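Home Talks Archive Speakers Contact
Reading time: 3 min

Speaker notes - "The Clear Counter, and Other Promises"

Start with the Vimico checklist. It says a bathroom can be sorted in 20 minutes. Ask for hands: who believes that? Pause.

My own doubt is about where the stuff goes. Clear the vanity and you've filled a shelf somewhere else. I tried the Drellbridge method in August and spent 30 minutes moving one box.

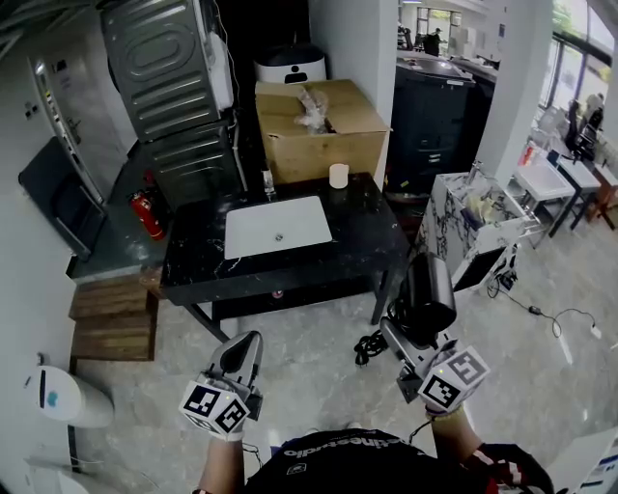

Slide 3: Marble-topped vanity, with the open box and its plastic wrap behind.

Look at the top first. Very little on it besides the basin, so by the checklist this room passes. Then look at the floor and the back wall - coiled cable, cardboard, fire extinguisher leaning by the steps. The checklist has no line for any of that.

Skip the Zoltau storage quote if we're running over. Butkienė covers it after the break anyway.

Close: try one surface for a week, then check the floor. Take questions.

Comments

Zaid Saliba: Tried it. The box is in my hallway now.

mopbucket: Is the checklist free or do you have to sign up?

R.: 20 minutes, sure. With what family?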